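Nine weeks of running slowly

May 21, 2018

I did it! Thirty minutes without stopping, and I could still talk at the end of it (to myself, out loud, which got me a look from a man with a stroller). When I started this in the spring I couldn't get through 60 seconds without wanting to lie down in the grass.

What changed everything for me was slowing down. I mean really slow, a shuffle. I'd been sprinting out the gate like I was late for a bus and then wondering why I hated it.
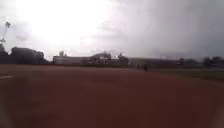 The plan I used is a printout from the Fovberg running club, and it's just one page. Run a bit, walk a bit, three times a week. I repeated week four twice and I'm so glad I did - my shins needed it.

Food has been the other fun part. I eat half a banana before I go and then an enormous bowl of oatmeal with peanut butter after, and I swear oatmeal has never tasted this good in my life.

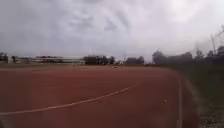
Shoes! I wore my old gym pair until week three and then gave in and bought some real ones at Stedach. The difference was huge, no more sore arches on the stairs. I also sleep like a rock now, out by ten most nights, and I've stopped needing that second coffee in the afternoon.

Next up is the Zakex 5K. There are 637 people signed up already and my only goal is to enjoy it and not start too fast.

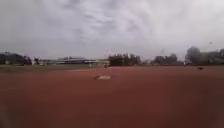 Red dirt and a strip of green grass, May

If you've been thinking about trying this, go slower than feels sensible and tell me how it went in the comments. I want to hear all of it!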